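**Onville Robotics Club > Student Projects > Is the hand-held gripper thing worth a semester?**

**brickwall_ben**
Sophomore here. Our group has to commit to a project and the loudest vote is for teaching an arm to tidy a desk by recording demos with a hand-held gripper. I'm not sold. We recorded 40 demos in February and the policy we trained managed 2 clean grasps before it started poking the tabletop. Talk me into it or out of it.

**pluvell_dropout**
Out of it. I did the same project at Brurstead and we spent the whole term relabeling bad clips. Everybody likes waving the gripper, then it's two people fixing timestamps until finals.

**smahmoudi**
40 demos is nothing. How many different objects, and how many rooms?

**brickwall_ben**
One room, 19 objects. Before you say it, yes, that's thin - but I was told variety in objects was the part that mattered.

**smahmoudi**
Told by who? With 19 objects and 40 demos you have a couple of tries at most of them. Your result says very little about the method.

**pluvell_dropout**
That's what people always say, though. Bad result, collect more. At what point does the method get any blame?

**kiln_and_cog**
When there's a baseline. Ben, did you script a plain pick on the arm with the same objects? If the script gets more than 2, you've got something to write about either way.

**brickwall_ben**
No script yet. Farahani's section has one we could borrow. Here's the view we're working with, if it helps: 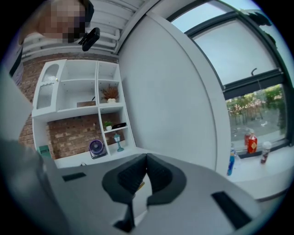
*Gripper view, fingers angled in, bit of yellow in the gap.*

**kiln_and_cog**
Big bright window and a blind. Do you write down where the blind is when you record? I'd want that before blaming the demos.

**smahmoudi**
Agree on the blind. Also the fingers hide most of that yellow thing. Check whether your failures are the small objects.

**pluvell_dropout**
Or pick a line follower and sleep at night.

**brickwall_ben**
Not logging the blind, no. I'll run the script first and sort the failures by size. Still leaning no.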